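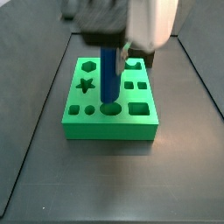

Play testers wanted -- shape sorters and peg toys, August sessions

Posted by Plekadeck workshop
Paid, short, no experience needed
Spots left: a few on Wednesday, more on the other days

We make sorting toys for small kids. Blocks with holes in the top, pegs that go in the holes. We need families to come in and use them for a bit while we sit off to the side and take notes. Also need a couple of adults on their own, see further down.

Who we're looking for

-- Kids from 18 months up to 4 years, with a parent or other grown-up who stays the whole time
-- Grandparents, nannies, aunts etc all fine as the grown-up, but we need the form signed by a parent or guardian
-- Kids who have never seen a shape sorter, and kids who are bored to death of them. Both useful
-- Left handed kids especially, we never get enough
-- Brothers and sisters can come along. If they're in the age range they get their own slot, tell us when you write in

Sorry, can't take anyone who did the Skarnik stacking cups test with us in spring. You'll be welcome again for the winter round.

What happens

You come in, shoes off, there's a rug and a low table. Your child gets the green block first. It's the nine-hole one -- star, hexagon, arch, squares big and small, a little circle, and a wide oval in the front row that we have a lot of arguments about in the office. Then the pegs come out a few at a time. Blue cylinder usually goes first as most kids like to grab it standing up.

No one is being graded! If your kid wants to put every peg in the same hole, or bang them on the table, or line them up on the windowsill, let them. Please don't point to the right hole or turn the peg for them. It's the hardest part for parents, we know. Sit on your hands if you have to.

After a snack break we swap to the Zindska board, which is flatter and has fewer holes, and do the same again. Then some questions for you about toys at home, storage, what gets lost under the couch, what you'd pay.

Whole visit is 72 minutes at the very longest and most families are out sooner. If your child is done, you're done. You still get paid in full.

Pay

38 dollars per child, plus bus fare or parking. Paid same day, cash or gift card, your pick. Your child also gets to choose a toy from the shelf by the door (finished ones, not the test peices).

Adults without kids

We have 2 slots for adults who have arthritis, a tremor, or any trouble with grip. Same block, same pegs. We've had letters from people using our sorters for hand exercises and would like to see how the pegs feel to hold and where they're annoying. Same pay. Chair with arms available, or bring your own cushion.

Good to know

Pegs are too big to swallow but kids will mouth them. Everything gets washed between families. Tell us about skin allergies ahead of time please. Snack is crackers and fruit, bring your own if you're picky or allergic.

We write notes by hand and keep first name, age and which hand. Nothing else about your child. If you change your mind later, email us and we shred your page.

Stroller parking in the hall. Elevator works. Changing table in the restroom on our floor. Sessions start at 9 in the morning, last one starts mid afternoon, we try to work around naps so tell us when those are.

How to sign up

Write to us through the contact form, put "Vitale round" in the subject line so it goes to the right inbox (that's the name of the new peg set). Include:

-- child's age in months
-- which days you can do
-- nap time
-- left handed, right handed, or no idea yet
-- anything that would make the visit easier

Adults for the grip slots just put "grip" and the days you can do.

We answer everyone but it can take a couple days, there's not many of us. If you haven't heard back check your spam folder adn then write again. Please cancel if you can't make it, there's a waiting list and someone will be glad of the slot.

Sign up closes when the slots are full.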